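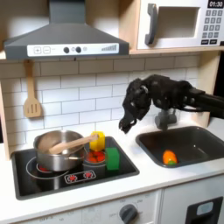
Fig. 4 – Hand at the hover point, fingers down, between cooktop and sink.

Filed under: Club Handbook > Kitchen Bench > Set-up

SECTION 4. HOVER POINT AND FIRST PICK

Read section 3 first (power, e-stop, homing). If the hand hasn't been homed today, go back. Bench rules for the Lekville club apply, two people minimum, one on the stop button.

Last changed 15 Oct 2025, Qianru Kang. Old version said to start from the faucet side, ignore that, throw out any printouts.

4.1 Lay out the bench

1. Saucepan on the burner circle, left part of the cooktop. Handle to the right. Wooden spoon in it.
2. Yellow block just right of the pan. Spoon handle can rest on it, fine.
3. Small dark gray pot in front of the yellow block, red food pieces in the pot.
4. Green block right of the small pot, near the cooktop edge.
5. Orange vegetable in the sink, on its side, green cap to the right.
6. Spatula on its hook under the hood. Leave it there for all of section 4.

Note: layout doesn't need to be perfect. Close is ok. Pick routine looks for the pieces itself, but it gets confused if two are touching and both are new to it.

4.2 Go to hover

1. Open Fang on the club laptop. Load profile "kitchen_b", not "kitchen_a" (A is the old counter height).
2. Speed slider to 74. Not higher, even if the last team left it higher.
3. Press HOVER. Arm comes in from the right.
4. Wait for the status line to go green. Then wait a bit more, the wrist settles late.
5. Look from the front. Fingers curled and pointing down at the strip of counter between cooktop and sink. Nothing in the hand, nothing touching.
6. If a fingertip is on the counter – stop, raise with Z+, redo homing. Don't just nudge it and carry on.

CAUTION: the faucet sits close under the hand. Any move toward the back wall from hover has to go up first. Finger joints are the expensive part and we only have one spare set.

CAUTION: hands off the counter while the status line is yellow. Yes also to fix the spoon.

4.3 First pick (green block)

1. Select target GREEN in Fang. Check the marker is on the block in the preview and not on the small pot.
2. Grip force 300. That's the raw number in the Gravum driver, no units, dont convert it.
3. Person on the stop says "ready". Then press PICK.
4. Hand goes over, lowers, closes, lifts. Let it finish.
5. Press PLACE, target SINK. Then HOVER again.
6. Log the try, good or bad. Bad ones too!! Elínborg Lykkegaard builds the practice charts out of the log and blanks are no use to her.

Do five clean picks with the green block before anyone moves on to yellow. Orange one is last, it rolls.

4.4 If it goes wrong

Error 212 – lost finger encoder. Power off the hand only, count to ten, power on, home.

Hand closes on air – target marker off. Reload the profile, select again.

Block dropped halfway – raise force by small steps. Past 350 ask Qianru.

Arm stops short of hover – check the cable behind the right upright isn't pinched. Usual cause after teh bench has been moved.

Port wont open – it's 2495 on the club laptop. Changed in September, older notes are wrong.

4.5 Before you leave

Hand to PARK, not hover. Save log, close Fang, then power off in that order. Food pieces back in the Zokmont box, lid on.

Next: section 5, spoon and spatula.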